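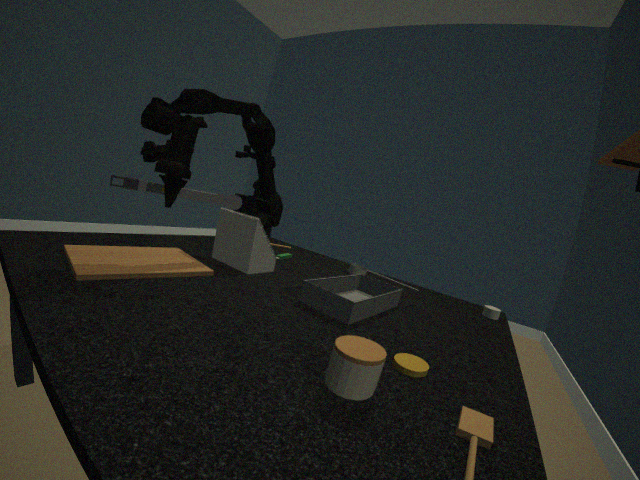
Cutting board on a speckled dark tabletop, slate-blue walls behind.

Sealing a board with mineral oil, September 2010

I refinished two maple boards in August and kept notes. The old finish on both was a salad bowl varnish from Bavon that had started to flake along the edges. Varnish looks fine for a year or so, then water gets under the first deep knife cut and the film lifts. Oil has no film to lift, so I switched.

Stripping came first. A card scraper took off most of the varnish in one evening. After that I sanded at 80 grit, 120 and 180, wiped the boards with a damp rag to raise the grain, let them dry overnight and finished at 220. Going finer than that closes the surface and the oil goes in slower. I tried 400 on one corner and it still looked dry after the second coat.

The oil is plain food-grade mineral oil, Kudeo, sold in 200 ml bottles. Foulkes on the hardware side of town stocks the same grade in a 1000 ml jug at a better price per ounce, but the cap leaks and I got tired of wiping the shelf. Do not use olive or corn oil. Both go rancid.

First coat: flood the face, spread with a rag, wait 20 minutes, flood again wherever it looks dull. End grain drinks far more than face grain. Do both faces on the same day - a board oiled on one side only will cup. Mine did, by the thickness of a dime, and took a week under weights to come back.

The shop was at 70 degrees for all of this. I did one later coat in the garage on a cold morning and it sat on top until noon.

For the top coat I melted beeswax into the oil, one part wax to four parts oil by weight, in a jar standing in hot water. It sets to a soft paste. Rub it on, leave it an hour, buff. I store it in a Plastbridge tub with a screw lid.

Maintenance so far is one light coat every 2 weeks. Wash, dry, stand the board on edge. The juice groove on the larger one still needs sanding.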